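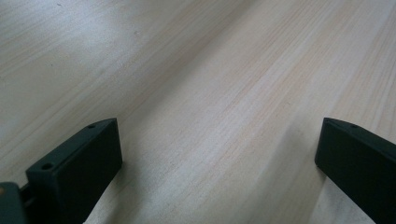

Leave the table bare

My mother kept a cloth on the dining table for 30 years, and under the cloth a sheet of felt, and under the felt a table none of us could have described. When she moved to Evville the cloth came off. The top was perfect. I found that sad.

I think people should eat off bare wood, and should stop worrying about what happens to it. A table is there to be used. Glasses will leave rings and children will press too hard with a biro. Malathi Nair, who taught me to sand a board properly, has a kitchen table with a burn in it the shape of an iron, and she has never tried to get it out.

The usual answer is that good furniture costs money and ought to be looked after. I agree. Wiping up spills is looking after it. So is a coat of oil in November, when the heating goes on. Hiding it is something else — you pay for the wood and then look at polyester.

Pale softwood gets the worst of this. Shops sell it with a warning, as if a dent were a fault in the buyer. Yes, it marks easily. It also sands back easily, and an afternoon's work will deal with most of what a family can do to it.

Hollis Hutchins wrote to me after my last column to say that his grandchildren would wreck an uncovered table in 2 weeks. They may well. I would still take the cloth off, and put it away in the drawer with the fish knives.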